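Washing pillows at home: lumps, odor, and how to tell when the core is dry

Posted in Laundry & Fabric Care — 2 replies

mkoval_33

I have a set of polyester-filled pillows, standard size, and a front-loading washer with a 1250 rpm maximum spin. After the last wash two of them came out with hard lumps near the corners and a faint sour odor that appeared the next day. The care label says machine wash warm, tumble dry low. Detergent was Stoven liquid, normal dose. 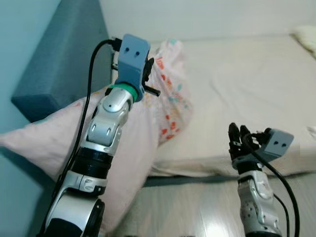 Odor after drying usually means the core held water, so I suspect the dryer cycle. The moisture sensor stops it early. The thing is hard to check by hand, and I still have no number for how wet the middle is. Is there a method that does not need a meter?

Also, does spin speed matter for the lumps, or only the load size?

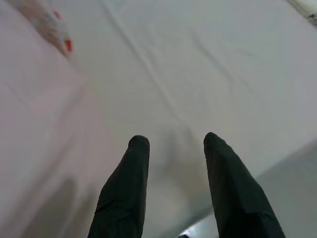

I have read that a lower speed protects the fill, but lower speed also leaves more water in. Those two goals conflict. Any settings that worked for you would help.

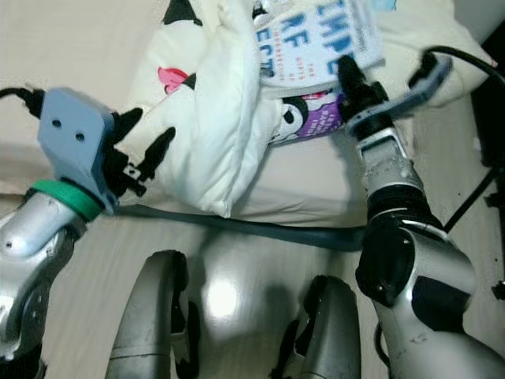

Lerato Jacobs

Weigh it. Put the pillow on a kitchen scale before washing and write the weight on the label. It is dry when it returns to that weight. Sensor cycles read the surface of the load, so use timed dry on low, 33 minutes at a time, and turn the pillow end for end between runs. Expect 4 runs for a dense one.

On lumps: wash two at a time so the drum stays balanced. Cut the detergent to half and add a second rinse. Leftover detergent holds fibers together and is a common source of the sour smell. I would use a medium spin and accept the longer drying time.

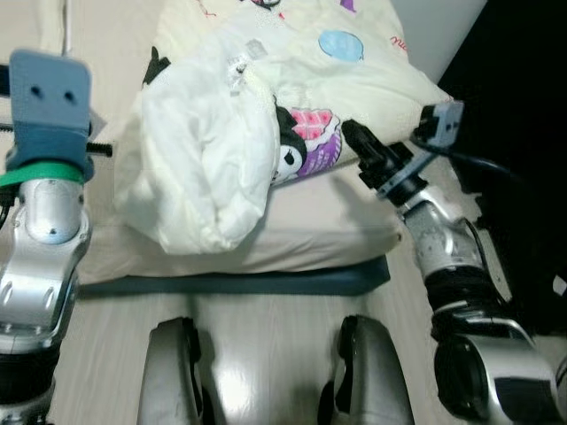 Break up clumps by hand while the fill is still slightly damp. Work from the corners in, pulling the fiber apart through the cover. Afterward lay the pillow flat on something low, the way the one between the two arms is lying, and leave it overnight before putting the case back on. If it weighs more in the morning than your first reading, run it again.

casby_tom

Tennis balls. Two in the dryer, works fine. The Grenley wool ones are quieter but cost more. If the lumps are old they will not come out, buy new pillows.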